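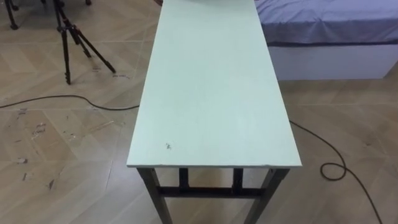
Teleop demos: drop the idle start?

I have 368 demos recorded by remote control with Plidier. Many start with the head camera on the bare near end of the table, no arm in view, for up to 8 seconds. Trim that or keep it?
Asked September 26, 2018 by Kalniņš

2 answers

Elisa Martinelli
Trim to the first nonzero command, minus 27 frames. Keep the raw logs - you will want them if the threshold is wrong. Cut all streams on the same timestamp, or the joint data shifts against the video.

brostimix
i just left mine in. policy sat still at the start a lot, re-recorded in August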